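November 2019

The boiler went again on Friday, so I've been working at the kitchen table in a coat. The man from Simmont wants £370 for the part and £200 to fit it. 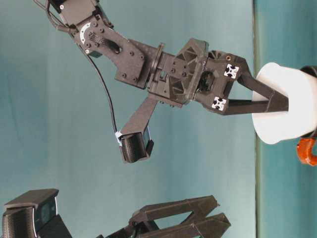

I rang Bultley for a second quote and they said £447 all in, but not for a fortnight. A new boiler would be 3,000, and we haven't got that until July at the earliest. Bogdan says to take the cheaper one and buy a heater. I've been getting through a lot of tea.
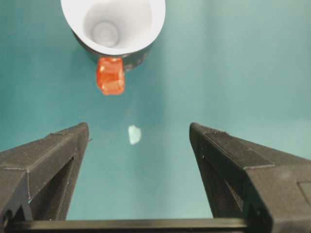
The cup, white inside and dark grey outside.

I'll ring Bultley back in the morning.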